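Growers' Shed Forum > Water and Irrigation > Controllers, pumps and timers

Old Nodura controller: repair or replace?

tankstand
26 July 2018
We have a Nodura six-zone controller on the bottom block that came with the place. It is almost 20 years old. Since April it has been dropping zones four and five at random. Valves are fine, I swapped the coils over and the fault stayed with the controller. Wiring out to the manifold tests fine as well.

The irrigation shop in Wistden quoted me $2736 to put in a new wifi one, which includes a new cabinet, moving the flow meter and a day's labour. I nearly said yes, then had a look at the old one and it is all plug-in boards with a transformer you could stand on.

Has anyone had one of these repaired? Or am I being sentimental about a grey box?

-----

bindweed
Replace it. I had the same model and chased faults in it for two summers. You fix one zone and the next one goes. By the time you've paid someone to look at it twice you are well on the way to a new unit, and meanwhile your tomatoes are cooking.

Also the quote sounds high. Ask them what it costs without the cabinet.

-----

Everaldo Magalhães
I'd go the other way. The zone boards in those are simple: a few relays or triacs, a fuse, a surge arrestor and a connector. When zones drop at random it is usually the edge connector or cracked solder where the connector meets the board. Ten minutes with an iron.

Power off at the wall, not only the switch on the panel. Pull the zone board, clean the contacts with isopropyl and a lint-free cloth, then look at the joints under a decent light. Any joint with a dull ring around the pin gets reflowed. Touch something earthed before you handle it and put it down somewhere flat and clean, with nothing metal underneath.
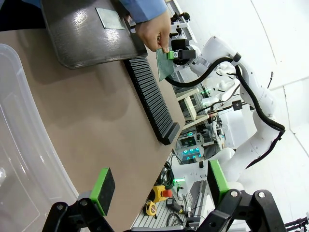
The transformer in them hardly ever fails. If you have 24 volts AC at the output terminals with nothing connected, leave it alone. Check the fuse clips too. They lose their spring and then you get a fault that comes and goes with the temperature of the shed, which could be all that's wrong with yours.

-----

tankstand
Thanks. It does seem worse in the afternoon. The shed faces west and the controller is on that wall.

bindweed, without the cabinet it only comes down a couple of hundred. Most of it is labour and the flow meter.

-----

Lanying Fu
Both options are reasonable, but there's a third one. Clesum in Hartley does controller boards by post. I sent them mine and they charged me $183 including return postage. The turnaround was a bit over two weeks, so don't do it in January unless you like hand watering.

Pack each board in its own antistatic bag. Don't wrap them together in newspaper like I did the first time. They were polite about it but one of the connectors was bent when it got there.
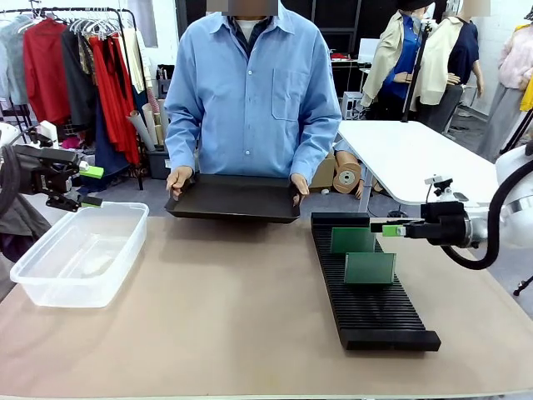 Tray carried level, a hand on each side.

The other thing I'd say is write down your program before you pull anything. Start times, run times, seasonal adjust, the lot. The backup battery in mine had died years ago and I didn't know until the display came up flashing midnight.

-----

bindweed
$183 is fine if it's one board and one fault. What about the display? What about the keypad? Those membranes go brittle and you can't buy them. I'm not against repair, I fix my own pumps, but there is a point where you're maintaining a museum.

And a new one will skip a watering when it's rained. That saves real water. The old ones will happily run in a thunderstorm.

-----

Everaldo Magalhães
A rain sensor on the old one does the same thing. Two wires on the sensor terminals, take the jumper out. No wifi needed, and no app that stops being supported when the company gets sold.

One more on handling. Hold boards by the edges and pull straight out, no rocking side to side. Rocking is how the solder joints get cracked in the first place.

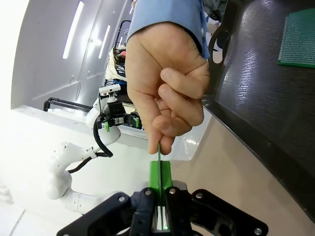

Finger and thumb at the top end.

If it's stuck, it's normally corrosion on the contacts. A bit of contact cleaner, wait, try again.

-----

bindweed
Rain sensors stick. Mine had a wasp nest in it. But fair enough, they are cheap.

-----

Lanying Fu
Agree with Everaldo on the app business. My neighbour's timer needed a new phone before it would talk to him.

If you do keep it going, pick up a spare zone board when one comes up at a clearing sale. People throw the whole cabinet in the skip and you can often have it for nothing. Store the spares where the mice can't get at them and label which firmware they came out of -- the early and late ones look identical and don't always swap.

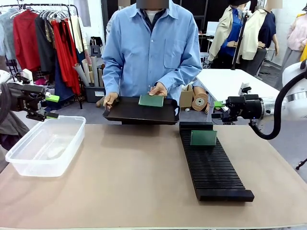

Mice did more damage to my first controller than lightning ever did. Steel wool in the conduit entry, pushed in firmly and then sealed over. Check it every autumn. Expanding foam on its own is no good, they chew straight through it.

-----

tankstand
Update. I wrote the program down, turned it off at the wall and pulled the zone board. There were two joints on the connector with the dull ring, and one fuse clip was so loose the fuse fell out in my hand. Reflowed the joints, squeezed the clip, cleaned the contacts. It has run a full cycle on all six zones four mornings in a row.

I also put a bit of old corrugated iron outside that wall with a gap behind it for shade. Haven't told the shop in Wistden no yet, I said I'd think about it until spring.

-----

bindweed
Four mornings in winter. Tell me again in February.

-----

tankstand
Will do. Does anyone know what thread the rain sensor bracket takes? The hole in the cabinet looks like 20 mm conduit but the fitting I had in the ute won't start.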